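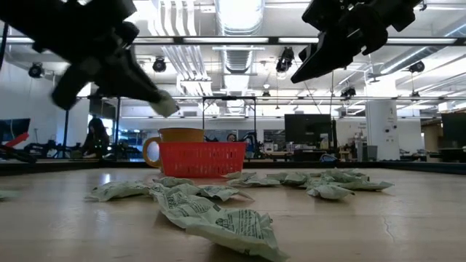

I gave up sugar in my tea in October, and I've been meaning to write down how it went. I was on two spoons a cup and drinking a lot of cups, most of them before lunch.

The first week was poor. Everything tasted of hot water and tin. I tried cutting down to one spoon first and it only made me want the other one, so on the Wednesday I stopped altogether and put the bag at the back of the cupboard.

What helped was changing the tea. My usual is Kenevo, the red box, 39 bags, and without sugar it is quite bitter. I moved to a loose leaf from the shop in Trastine and brewed it for less time. It costs more, but a packet lasts me longer than the bags did. With a bit more milk than before I can drink it happily.

Cafés are still awkward. The one by Oltov station makes it so strong that I've gone over to coffee there, which I never took sugar in anyway.

I haven't lost any weight, in case anyone is wondering. I do notice that biscuits taste sweeter, and I had half a slice of my usual lemon cake last weekend and left the rest. The sugar is still at the back of the cupboard. I'll use it up on marmalade when the oranges come in.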